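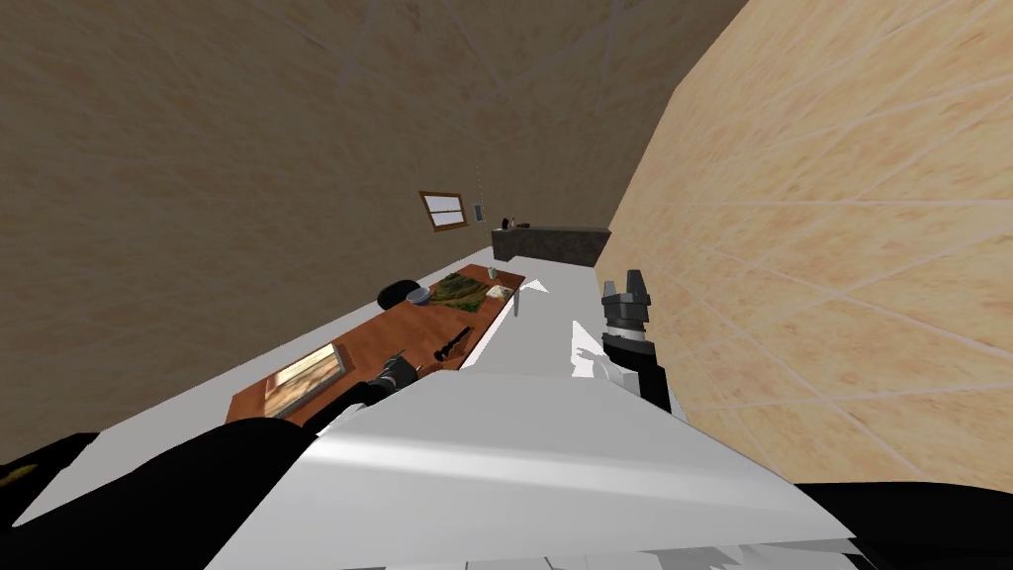
Meinir Meredith wrote in to ask whether the Deltik wall filler is worth double what she pays for the tub from the market, and said hers had cracked along the same line above the door three winters running. She suspects the plaster. So do I, and no filler is going to fix that, whatever the label promises.

Still, I bought a tub. Deltik claims it can be sanded in an hour, takes any paint and never shrinks. "Never" is a big word for something you spread with a knife.

I used it in the back bedroom, on old screw holes, one long crack and a dent the size of an egg cup. The screw holes were fine. Any filler does screw holes. Toothpaste does screw holes, if you're moving out in the morning. The crack took two goes, and after the first I could feel a dip with my thumb. That is shrinking where I come from. The dent was still soft in the middle at an hour, and I left it overnight before I dared put paper to it.

To be fair, it sands nicely. The dust is fine and gets everywhere (I found it in the kettle), but the edges blend well and I didn't get the hard ridge the cheap stuff leaves. It also stays on the knife, so less of it ends up on the carpet.

Paint is another matter. I put two coats of ordinary matt over the lot and the patches still showed when the lamp was on. The small print says to prime first, which rather spoils "takes any paint". Gwion Probert says his came up perfectly with one coat. His walls are magnolia and he doesn't own a lamp.

The lid is poor. Mine split the second time I opened it, and a week later there was a crust on top that I had to dig off and throw away. At this price I'd expect a lid.

I tried Fuver's on the landing for comparison. It's grittier and slower to sand, the colour of old teeth, and it dipped by the same amount. Costs half.

Meinir, keep your market tub and get somebody to look at that lintel.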